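Towels first: Liên Đàm on what machines can and cannot do with laundry

Mar 19, 2025

Liên Đàm has spent two years measuring how well machines handle cloth. Before that she worked on conveyor sorting at Grundard, where the goods were rigid and the tolerances known. She now runs handling trials in Bollemville for Lưu, a small engineering firm whose clients are mostly commercial laundries and care homes. We spoke for an hour about folding, and about the distance between a trial bench and a working linen room.

Her summary of the present state is short. "A machine can fold a flat towel that has been put down in a sensible place. It can do it many times. It cannot yet be handed a basket and left alone with it."

The basket is the hard part

Most people assume that folding is the difficult step. Đàm disagrees. Once a rectangular item is lying flat, the fold is two or three movements between known corners. Getting it flat takes most of the time and causes most of the failures.

"A mug has one shape," she said. "A towel in a heap has as many shapes as you care to wait for. The corners you need are usually inside the heap. You pick up what you can find, lift, look again, and decide whether you have a corner or the middle of an edge."

Lifting changes the problem. A cloth held up by one point hangs under its own weight and hides whatever is behind it, including the next item to be picked. It also swings, so a position measured at the start of the lift is out of date by the end. Her group's software waits for the movement to settle before it takes a second grip, and she would like that wait to be shorter.

Thin fabric is worse than thick. Plain white cloth offers few features for the software to follow, and a pile of it can be read as a single item. Stripes and checks help, up to a point. Care labels are useful too, as they are sewn to a hem and give away where an edge is.

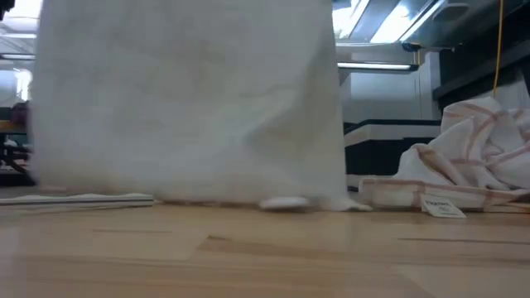
What counts as a fold

Đàm's trials use a fixed scoring sheet. An item passes if it ends as a rectangle, with its edges aligned to within a set margin and no layer turned under. In the last full series the arms attempted 1,980 folds on mixed household cloths. Of these, 996 passed without a person touching the item.

She does not regard that as a poor result, but she objects to how such figures are quoted. "Half is an average over easy things and awful things. The stiff towels pass nearly every time. The soft ones that have been dropped in a ball bring it down. If a supplier gives you one number, ask what was in the basket."

She also asks buyers to look at how items arrive at the table. Trials that start from a folded or flattened cloth answer a different question from trials that start from a heap, and the two are often reported together. Her own sheet now has a column for the starting state.

Two arms are the minimum for the work, in her view. One can pin a layer while the other carries a corner across it. With a single arm, the lower layer tends to drag, and the fold comes out skewed. The cost is that each arm has to keep clear of the other, and the middle of the table, where the cloth is, is also where they are most likely to meet. 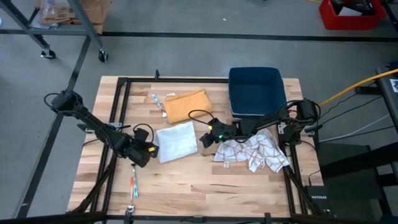
Two arms over the table, with folded towels, a crumpled checked cloth and a navy fabric bin.

Speed, and who is waiting

A practised worker in a linen room folds a hand towel in a few seconds. The machine takes more than ten times as long on a good run. Đàm says this matters less at night, when the room would otherwise be idle, and a great deal on a morning shift with trolleys waiting.

One client, Ikia, asked her for a machine that would keep pace with its staff. She advised against buying anything. "They had three people and a steady flow of fitted sheets. I would not put a machine near a fitted sheet at the moment. I told them to ask me again in May of next year, and I may well say the same thing."

Homes are further off. A linen room sees the same items every day and has a table kept for the purpose. A kitchen has neither. She expects the first useful domestic machines to do one narrow job, such as folding tea towels and flannels, at a price few households will accept.

Her next series concerns sorting before folding, with items of different sizes placed together. The scoring sheet for it is still in draft.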